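Accueil > Maison > Cuisine > Rangement

Trier ses tiroirs de cuisine en une matinée

Par Catriona Kerr, le 14 décembre 2022

12 partages | 3 commentaires

J'ai repris ma méthode en octobre, après avoir emménagé dans un logement où la cuisine ne compte que quatre tiroirs. Prévoyez deux cartons, un chiffon, du savon noir et un mètre ruban.

1. Mesurez l'intérieur de chaque tiroir, largeur et profondeur, une fois ouvert à fond. La façade est toujours plus large que l'espace utile. Le mien fait 32 cm à l'intérieur.

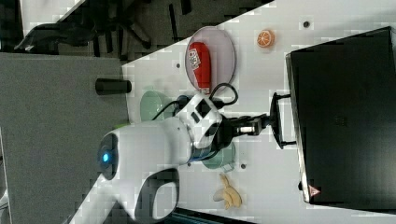 Notez aussi la hauteur libre sous le plan de travail. Un séparateur trop haut bloque la fermeture. Les casiers Widska se recoupent au cutter, ceux de Stellico non.

2. Videz un seul tiroir à la fois et posez tout sur la table. Les doubles vont dans le premier carton, ce qui est abîmé dans le second. Comptez 30 minutes par tiroir.

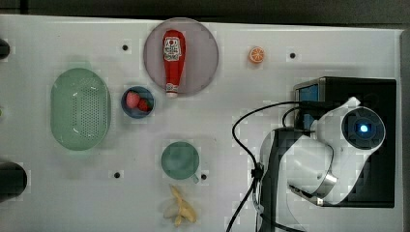 3. Lavez le fond avec une cuillère de savon noir dans de l'eau tiède, puis laissez sécher tiroir ouvert. Le papier de fond se pose ensuite, sans colle.

4. Remettez les objets par fréquence d'usage : couverts et économe devant, moules et emporte-pièces derrière. Les couteaux restent dans un étui.

Le carton des doubles part à la cave pour l'hiver. Ce qui n'en est pas remonté au printemps, je le donne.

3 commentaires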